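Duder Shape Words
Word list and recordings for everyday shape names

Overview

Duder Shape Words is a small language data set. It holds the words that people use for simple shapes when they talk at home, in shops and in class, along with short sound recordings and notes on meaning. The current release has 233 entries in four languages: English, French, Arabic and Vietnamese. Many shapes have more than one name in daily speech, and the list keeps all of them.

The set was put together by Freya Lambert (English), Timothée Tanguy (French), Widad Zein (Arabic) and Lộc Sầm (Vietnamese). Elie Najjar wrote the file checks and looks after releases.

What is in the folder

words.csv: one row per entry
audio: one WAV file per entry, mono
notes.txt: longer comments on single words
speakers.csv: age band, home region and first language of each speaker
CHANGES: list of edits by release

Columns in words.csv

id: a number that stays the same between releases
lang: en, fr, ar or vi
word: the word in its usual spelling
roman: Latin spelling, filled in for Arabic only
shape: the plain English label we group by
register: home, school or trade
solid: yes if speakers also use the word for a solid object, no if they only use it for a flat drawing, blank if they did not agree

The solid column gets the most questions. In English, most speakers call a thick block with a heart outline "a heart" and never reach for a longer name. With six sides they split. Some say "hexagon" for the block as well as the drawing, and the school group wanted "prism" in there somewhere. We did not pick a winner. Both answers are in the file with the register marked.
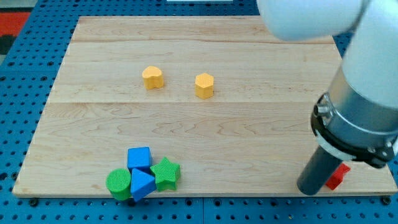

Photo: Duder project. Heart and hexagon blocks in yellow, upper part of the board.

French showed the same split, with fewer blanks. For Arabic, Widad kept the regional forms apart and gave each its own row, so the Arabic part looks longer than the others for the same number of shapes. Vietnamese entries carry full tone marks. Please do not strip them on import, as several pairs become the same string without them.

How the words were collected

Each of the 40 speakers got a printed booklet of line drawings and was asked to name each one in whatever way felt normal. A second pass used spoken prompts, such as "What would you call a cookie cut like this?" Speakers could give more than one answer or skip. The sessions took place in February. Raw answers came to nearly 1,000 before duplicates were merged. The raw answers are not part of this release.

Recordings were made on Carken desktop microphones in two quiet rooms. Silence at both ends was trimmed. No noise removal was applied.

Known problems

Trade words are thin. We had one sign painter and one tile setter, both French speakers.
"Diamond" and "rhombus" share a shape label. If you need them apart, filter on the word column.
A few Arabic files are quieter than the rest.
Entries for oval and egg shapes were merged in the first release and split again later. Old ids for these still work but point to the oval row.
The age bands are uneven, with few speakers over 60.

Using the data

words.csv is UTF-8 with commas and a header row. Open it through the import menu if your spreadsheet program breaks the accents. The check script needs Python 3 and no other packages:

python check.py words.csv audio

It prints the id of any row with no matching sound file.

License

Word list and notes: CC BY 4.0. Recordings: CC BY-NC 4.0. Speakers agreed to both. Please credit "Duder Shape Words" and give the release date.

Corrections

Send corrections to Elie with the entry id and the column. New words are welcome if you can name the region where you heard them.

Last release: Sun 5 April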